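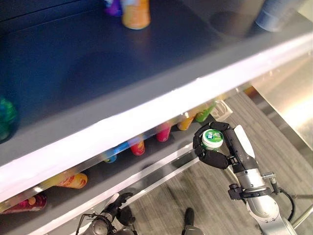 Desde Ilmont escriben que una norma de agarre que no diga qué pasa cuando el operador duda sirve para auditorías y para poco más. No me gusta darles la razón tan pronto, pero llevo toda la mañana con el borrador de Gusard en la mano y la palabra "duda" no sale ni una vez.

Cuaderno de taller, abril. Puesto de estantería, dos brazos.

Apunto cómo queda la regla 5 en la versión que nos han pasado: "La mano no activa se mantendrá en posición segura". Segura respecto a qué. Si el brazo derecho trabaja en una balda, el izquierdo puede estar recogido, puede estar levantado con los dedos hacia el estante o puede estar donde lo dejó el último movimiento, y con esta redacción las tres cosas cumplen. Propongo escribir una postura de espera concreta, con sus valores de articulación, y que el programa no arranque si no la lee. Antoniuk ya la tiene en su procedimiento interno y ocupa media línea.

La fuerza de cierre tampoco me convence. El borrador da un límite único para "envases de consumo". Un bote pequeño con tapa y un tubo de patatas no aguantan lo mismo, y quien haya apretado un tubo de cartón sabe lo poco que avisa. Prefiero una tabla fea por tipo de envase a una cifra elegante que vale para todo.

Cables. Lo de siempre. La norma pide "revisión visual periódica" - que es la manera educada de no pedir nada. En el puesto hay cable que hace bucle junto a la muñeca y cable por la moqueta. Para el primero quiero comprobación al giro máximo de la muñeca, con firma. Para el segundo, una canaleta o una línea de exclusión en el suelo, lo que salga antes.

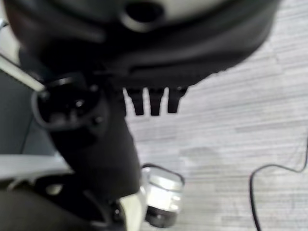

Muñeca y suelo, vista desde la cámara pequeña. Cable sobre la moqueta, a la derecha.

Hora: las 14. Leído el anexo de velocidades. Aproximación a la balda limitada a unos 900 mm por minuto, sin explicar de dónde sale el número ni si se mide en la punta de los dedos o en la brida. La diferencia importa bastante cuando la muñeca gira. He preguntado y me remiten al propio anexo. Lo dejo marcado en rojo, otra vez.

Sobre el orden de llenado, el texto dice "de atrás hacia delante siempre que sea posible". Ese "siempre que sea posible" se lo come todo. En la balda alta, con botellas a un lado y un vaso alto al otro, el hueco lo decide lo que ya está puesto. Lo honrado sería fijar una holgura mínima para los dedos y rechazar la colocación si no la hay. Rechazar también es un resultado válido y habría que contarlo como tal en los partes, cosa que ahora no se hace.

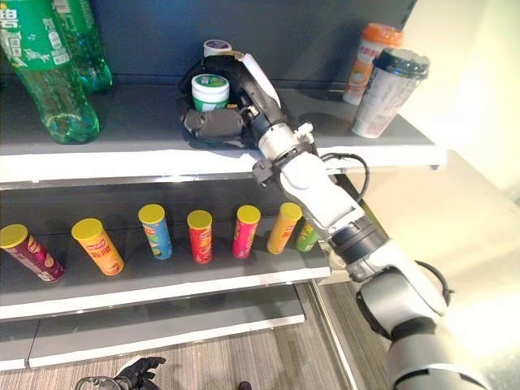
Estcombe contesta que una holgura mínima obligatoria les parece excesiva, que con ella se perdería sitio en cada balda y que para eso está el criterio del técnico. Anotado. El criterio del técnico aparece 2 veces en el anexo y en ninguna se dice qué formación tiene que tener ese técnico.

Pendiente:
- redactar la postura de espera y mandarla a Gusard
- tabla de fuerzas, aunque sea a lápiz
- pedir por escrito el punto de medida de la velocidad
- canaleta

No firmo la conformidad con esta versión. Si alguien del taller la quiere firmar, que ponga su inicial al lado de la regla 5.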